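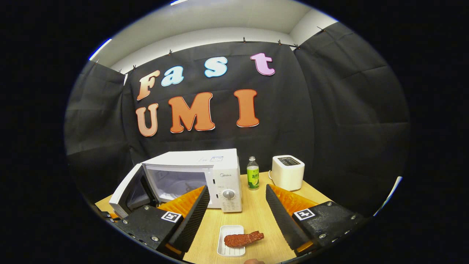 The microwave at its new address, door open, on the table with the black cloth behind.

Opinion > Home & Kitchen > Small Appliances

In praise of the microwave with one knob
By Soledad Medina
December

I have owned three microwaves in my adult life and I have only ever loved one of them, and it's the sort with a dial. You turn it, the food goes round, it pings. My mother could work it, my nephew could work it at six, and I could work it at 2 in the morning with my glasses off (which I did, often, the winter I was writing up my thesis on cold rice and very little else).

So you can imagine how I felt about the Nonosano. We bought it when the old one died because it was on offer at the big shop in Pusgate and because Ferdinand, my husband, had read something glowing about it. It had 12 automatic programmes. It had a button with a picture of a fish on it. It had a child lock that came on whenever you wiped the front, and the only way to get it off again was in the manual, and the manual was in the drawer under the takeaway menus. I heated soup in that thing for four years and I don't believe I ever once used the fish.

Ferdinand Zaugg will tell you, if you let him, that I never gave it a chance. He likes a programme. He thinks a machine ought to know what a jacket potato is. My feeling is that I know what a jacket potato is, and all I want from the machine is eight minutes or so of heat and then to be left alone with the butter!

Anyway, white box, round grey knob, buttons tucked underneath for anyone who wants them. A Midea, if you're wondering, though I'm not here to sell you one and I'd say the same about any make with a proper knob on it. What I like is that your hand understands it before your head does. A bit more, a bit less. Nobody has ever had to look up how to turn something.

There's a wider grumble in this, I'll admit. The kettle has gone the same way, and so has my sister's washing machine, which plays a tune when it's finished – a long one, with a second verse. The Sonik radio I bought for the bathroom has one button that does five jobs depending on how long you lean on it. I've been late for work because of that radio. At what point did we all agree that holding something down for three seconds was easier than having two switches?

People say it's about choice, and that you needn't use the extra bits. Fair enough, except you do have to get past them. Every one of those programmes stood between me and my porridge on a Monday morning, and it adds up. They also go wrong. When the panel on the Nonosano packed up, the repair man from Bangash wanted 348 for a new board (I made him say it twice) and that was before he'd taken his coat off.

While I'm at it, leave the door open for a bit after you've used yours. I know it looks untidy and I know Ferdinand goes round shutting it. But a microwave that has had curry in it wants an airing, same as a lunchbox does, and a quick wipe with lemony water does more than any of those steam cleaning settings. And write on a sticky label if there's something the next person should know about it. I put labels on everything. Half of mine have faded so badly you can't read them, and I still wouldn't be without them.

I've had letters before about my views on toasters, so I expect I'll hear from the programme people about this. Do write in. I'd like to know if anybody has used the fish.

Contact the opinion desk | © All rights reserved | Back to top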